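# Seruvby open day, September 17, 2025

The woodturning works at Seruvby opens its doors twice a year, once in early fall and once in December. I went to the fall one with my sister, mostly to see the lathes running.
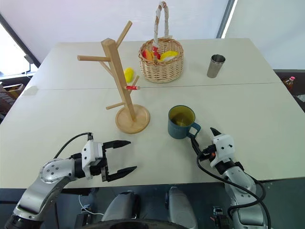
Parking is in the field across from the main gate and costs nothing. We got there just after ten and had to leave the car at the far end. Entry is $2, paid in cash at a folding table, and they stamp your hand so you can go out and come back in.

The tour starts in the timber yard. Boards are stacked with thin strips between them and left to air dry before they go to the kiln. Most of the stock is beech and ash, bought from the Ogunleye sawmill upriver. The guide let us lift a fresh beech board and then a dried one of the same size. I could hold the dried one with one hand.

From there you go through to the turning shop, which is loud. Take the ear plugs from the box by the door. There are two old copying lathes that follow a metal pattern, and they are still used for table legs and stair parts. A good operator turns more than 400 pieces in a shift. The newer machine, made by Vostenow, was switched off for maintenance, so we only got the short talk about it.

I liked the finishing room best. Everything there is oiled by hand and set on racks overnight. It smells strongly of linseed. Children can sand a small offcut and take it home, and the line for that was long by noon.

The Parnadent bakery had the food stall in the courtyard. We had pea soup and a cheese roll each. The soup was good, the roll was dry. There is seating for maybe half the people who want it, so eat early.

The seconds shop is at the end of the route. Prices are marked on masking tape. Bowls with small knots or cracks were going for well under the normal price, and my sister bought a rolling pin. They only let in a few people at a time, and we waited 20 minutes.

The December opening has the same tour plus a market. Tickets for that one are limited to 200 and go on sale at the gate office in the middle of November. The yard is gravel, so wear real shoes.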